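Subject: Re: [demos] brush rack task, first batch and what next 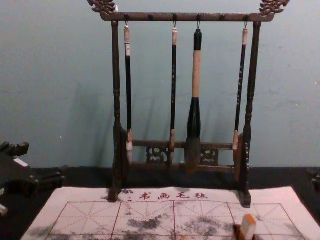 Kristýna Skála wrote, in January:
> I've been through the Fodex export and I'm not sure we need the rack in it at all. The interesting part is the stroke. Hanging a brush on a hook is plain pick and place, and we've got plenty of that from Mindau already. Could we start each example with the brush in hand and save ourselves half the recording time? Also, is the cloth changed between examples, or does the next one start on top of the old marks? The policy will see whatever is left there and I'd like to know before I train on it.

Hi Kristýna, hi all,

Really good questions, and I'm so glad someone has gone through the export properly! Taking them in the wrong order.

The cloth stays put and the old marks stay with it. It's the water-writing kind with the red grid, so we let it fade for a bit between examples but we don't wait until it's clean. I went back and forth on this. With a fresh cloth every time, the model only ever learns what a fresh cloth looks like, and then it meets a smudge and goes to pieces (anyone who was on the Tichý runs will remember the tea towel). I'd much sooner have the blotches in from the start. What I should have done is write down how marked the cloth was at the start of each example, and I didn't. From the next batch there's a field for it: clean, light, heavy. If you want it filled in for the old ones I can go through the first frames, it's dull work but quick.

On the rack, I'd like to argue for keeping it. Plain pick and place is what I thought too until I tried teaching it. The big brush with the cream handle and the green ferrule hangs quite differently from the slim ones, and the head is wide enough that you have to think about where it's going as you lift. The slim ones are the opposite trouble, they swing at the slightest touch and then you're chasing them. There's a carved panel low down behind the tips as well, all scrollwork, and I'd love to know what the depth estimate makes of that. We've got nothing like it in the Mindau set, where everything sits on a flat surface waiting politely.

The bit I'm most excited about is putting the brush back. Four brushes are up on hooks and there are two bare pegs between them, so "return it to where it came from" means something, and the model has to carry that through the whole stroke. If we start with the brush in hand we lose it.

Where we are: 764 examples kept so far, from 11 of us taking turns. Roughly a third of them use the big brush, which is too many, everyone goes for it first. Please pick a slim one if you're recording this month! I've thrown out anything where the operator stopped to think halfway with the brush in the air. Slow is fine – it's the dithering that hurts.

A halfway house, if it helps your training times: I can cut every example into pieces at the moment the brush leaves the hook and again when the stroke ends. Then you can train on the middle on its own and the rest of us keep the full thing. The Fondilia loader already reads segment marks, so it's only a matter of me putting them in. I've done two by hand to check and they load fine.

Things I'd still like opinions on:

- do we fix the brush order on the bar, or shuffle it between sessions? I lean towards shuffling
- should a stroke that runs outside its box count as a failure? At the moment I keep it and tag it
- dragon ends on the top bar: has anyone had the gripper catch on them when coming in from the side? I'm wondering whether to ask people to approach from the front only

If you've got a spare hour and fancy recording, the rig is free after four most afternoons. Bring a jumper, the heating goes off at five.

Will send the segment marks to the list when they're in.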